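Ticket 1849
Queue: Facilities / small fittings
Opened by: Ailbhe Ó Conaill
Assigned to: Jarlath Fahy
Product: Pirine black rack, bench size
Status: Open, waiting on supplier

Original report (Ó Conaill)

The rack on the Fitzgerald bench rocks. Put something on the left half and the right front corner lifts, then drops back with a click when you let go. Tralo support told me on the phone that these racks "settle in with use." I don't believe a metal rack settles. I'd like a replacement or a straight answer about the feet.

Also, someone has written on the old ticket that the rack is what marked the wall behind the bench. I want that looked at separately before we get billed for paint.

Update 1 (Fahy)

Went and looked. First thing I tried was turning the rack end for end. The click moved with it, so I'm not ready to blame the table. I also pulled the cloth as tight as it would go and tried again. Same click, maybe a little softer, and I wouldn't swear to the softer part.
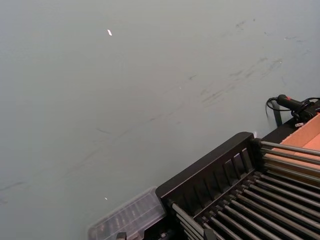

WALL AND PAINT

The scuffs are thin gray streaks and they run on a slant. A rack shoved straight back into a wall should leave a short mark at rail height, more or less level. These look more like rubber or pencil to me. I tried a damp cloth on one streak and it got fainter, so I doubt the paint is damaged at all. Scanlon still says it was the rack. He hasn't said how.

I'm splitting this off from the rocking problem. Please don't put wall comments in this ticket after today.

Update 2 (Verbruggen)

Tralo wrote back. They want us to fit Deninus stick-on pads under the feet, and they say the rack is rated for 4000 grams. I asked what that has to do with it, since the heaviest thing we put on it is a roll of tape. No reply to that part.

For what it's worth, I don't think pads will fix this. If one corner is high, a pad under every foot leaves it exactly as high as before. I ordered 2 packs anyway because they won't discuss a swap until we've tried them.

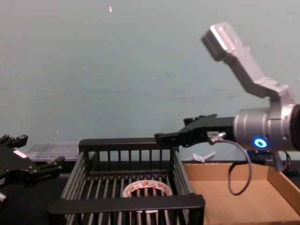

Can I just fold up a bit of card and put it under the high corner?
For a day or so, fine. Card squashes down, and then you're back where you started and less sure which corner was the problem. Write the corner on the ticket before you put anything under it.

Update 3 (Fahy)

30th January. Pads arrived and went on. Results, in the order I did them:

All feet padded, cloth on: still clicks.
All feet padded, cloth off: still clicks, louder.
Right front foot with a second pad on top of the first: no click.
Same again after lunch: slight click.

So the extra pad does something, but I'm not calling it fixed. The glue lets the pad slide when you lift the rack, and Brendan Nic Aodha found one stuck to the cloth within the hour. Tralo's instructions say to press each pad for a full minute. I did. It didn't help.

I also laid a steel rule across the side rails and could see light under it near one end. That points to a slight twist in the rack. I'd want someone else to check it, as the rule isn't new either.

Update 4 (Scanlon)

Checked with my own rule and got the same gap. I take back what I said about the cloth causing it. I don't take back what I said about the wall.

One more thing, unrelated to the twist. Tape keeps getting put down on the rack and then moved to the tray and then moved back, and people are testing for the click with different things on it each time. Could we agree on one load? I suggest the white roll, flat, in the middle of the rods. The gray duct tape can live in the tray.
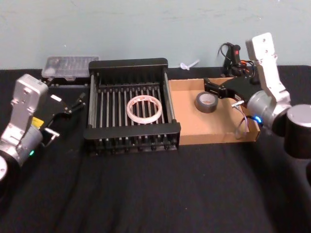 White tape on the rack, duct tape in the cardboard tray.

Update 5 (Verbruggen)

Sent Tralo the results and both rule checks. Their answer was that a small amount of twist is "within normal range." I asked for the range. They're going to ask the factory and they mentioned May, which I take to mean they hope we'll forget.

Leaving the ticket open. Jarlath, please keep the doubled pad on the right front foot and note it here if it slides again.

Update 6 (Fahy)

It slid again.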